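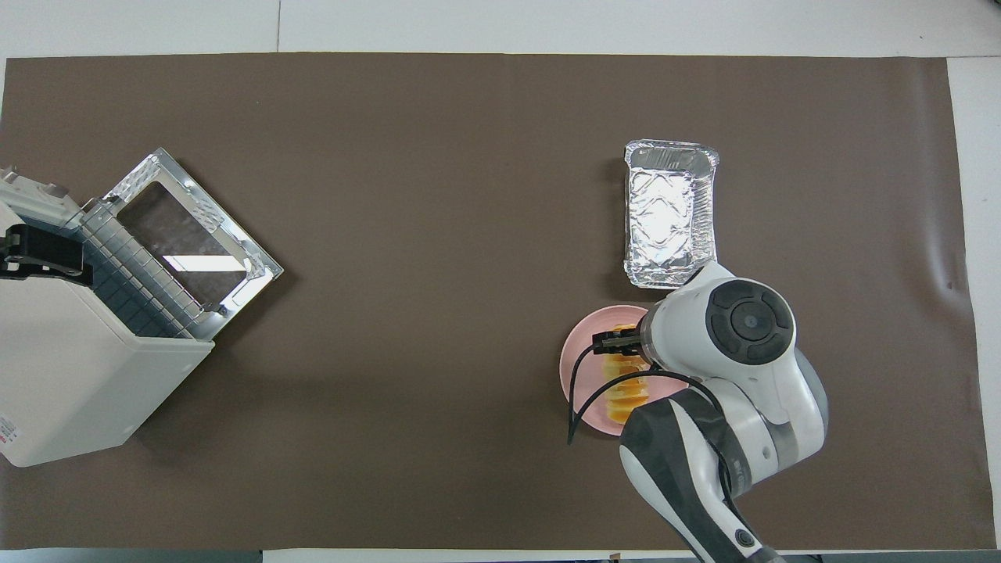
4. The Open Day Demonstration

4.1 Purpose and setting

The laboratory study reported in Section 3 was carried out with trained operators and a fixed protocol. The open day at the Jarcombe building, held in December, gave the project a different kind of evidence. Members of the public watched a single robot arm carry out a short kitchen task, asked questions of the staff, and in many cases suggested what the arm should try next. The demonstration was planned by Anežka Danko and Peter Ševčík, with Juraj Halás responsible for the equipment and for safety.

The Vamureo project had shown its work to visitors on two earlier occasions, both times with colored blocks and plastic cups. Comments collected at those events were polite and short. Visitors understood that the arm could move objects, but few of them could say why that might be of use to anyone. For the present event the team selected a task that every adult visitor could be expected to have done at home: serving food from a small oven and moving pieces between a plate and a tray.

4.2 Station layout

Figure 4. The demonstration station from overhead, with the toaster oven open, the foil tray and pink plate on brown paper, and the gripper over the food.

The station used a white table covered over most of its area with dark brown paper. The paper served two functions. It gave an even, low-gloss background for the overhead camera, and it could be replaced quickly between sessions. The toaster oven stood at the left and was kept with its door folded open while the arm was working. The foil tray was placed with its long side running away from the visitors, directly beyond the plate. As Figure 4 shows, the arm reached in from the lower right, so that the gripper approached the plate without passing over the oven door.

The order of the objects was settled after a trial the previous afternoon. In the first arrangement the tray lay between the arm and the plate, and the gripper cable touched the tray rim on several return movements. Moving the tray to the far side of the plate removed the contact. No change was made to the control software.

Foil presented a known difficulty. The interior of the tray is crinkled and bright, and under the ceiling lights of the hall it produced reflections that shifted as people walked past. The detection model described in Section 2 had been trained largely on matte containers. Sabina Charvát added a further 200 labeled pictures of foil trays to the training set in the week before the event, taken in the hall itself with the lights on. The pink plate caused no comparable problem.

4.3 Procedure

Each session lasted 30 minutes and followed the same plan. A staff member gave a short spoken introduction and named the parts of the station. The arm then picked up pieces of food from the plate one at a time and placed them in the tray. Visitors stood behind a low barrier on two sides of the table. A staff member held the stop control throughout and had no other duties during the session.

The oven was not connected to power at any time during public hours. This condition was set by the safety review at Brerholm, which hosted the event, and the team accepted it without objection. Visitors were told of it in the introduction. The toaster oven was included as part of the setting because the longer-term task, described in Section 6, requires the arm to load and unload it.

After each session, visitors were invited to speak with a member of the team at a separate table. These conversations were recorded as written notes. No names, ages, or other personal details were kept. Janka Malý prepared the question sheet and later sorted the notes by topic.

4.4 Observations

Seven sessions were held. In six of them the arm completed the planned transfer without help. In the remaining session the gripper closed on two overlapping slices at once, lifted both, and released them against the rim of the tray. The operator stopped the arm, reset the food by hand, and explained to the visitors what had happened. The session then continued to its scheduled end.

Overlap was the main source of hesitation in the other sessions as well. When slices lie in a short column, each partly covering the next, the visible edge of a lower slice is easily taken for the edge of the upper one. The planner deals with this by lowering the gripper slowly and checking the opening before it closes. To visitors the pause looked like indecision. Several of them asked whether the arm was “thinking,” and one child advised it to start from the other end. That advice was sound — the uppermost slice is the easier one to grasp, and a rule to that effect has since been added to the planner.

The notes taken after the sessions fall mainly under three topics. The first was cleanliness. Visitors wanted to know how the gripper would be washed, whether crumbs could enter the joints, and who would be answerable if food were spoiled. The second was speed. Most visitors found the arm slow, although a smaller group said that they would prefer a slow machine in their own kitchen. The third was the cable that hangs in a loop below the gripper. The team had long ceased to notice it. Visitors noticed it at once, and a retired cook observed that anything hanging over a plate would not be permitted in a working kitchen.

4.5 Changes made after the event

The cable is being rerouted along the wrist with clips supplied by Poon, and a washable sleeve is under test. The sleeve reduces the range of the last joint slightly, and the grasp poses used in Section 3 will have to be checked again before it is adopted. The spoken introduction has been rewritten so that the pause before each grasp is explained in advance.

The setting places clear limits on what may be drawn from these observations. Visitors chose to attend and were likely to be more interested in robots than the general public. The notes were written by members of the project, who may have recorded criticism more gently than it was given. Success was judged by the operator on duty and was not checked by a second person. The results are therefore reported as a description of one event, and they are not combined with the laboratory figures in Table 2.

A second demonstration is planned under the same layout, with the oven door closed at the start of each session and opened by the arm.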